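Keith Tamihana has heard the word "rebuild" from Dernosside before, and he isn't buying it this time either.

"They said it in December, they said it when Vasconcelos came in, and we're still shipping goals from corners," he says over coffee, three hours before Friday's kickoff. He played 44 times for the club as a defender and has kept his season ticket.

The new coach wants a high line and quick wingers. Tamihana wants to know who covers behind them. "Surko is a good passer. He's not fast. Put a ball over the top and he's finished."

The club points to 11 points from the last five games. I asked whether that had softened him at all.

"Look who they played," he says. "Two of those sides are going down."

Ataahua Wihongi, who edits the supporters' newsletter, is a little kinder. She likes Kandetti in midfield and thinks the cup win was deserved. But she was one of 467 who made the last away trip, and she has doubts about the promises made since.

"We were told two signings," she says. "I'd like to see one."

Would Tamihana take a draw on Friday?

"I'd take a clean sheet. Ask me again when they've kept one."
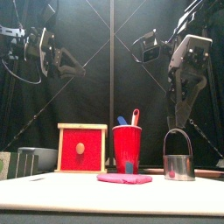
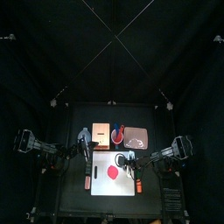
Two views of a pair of robot arms at a table, with black fabric behind.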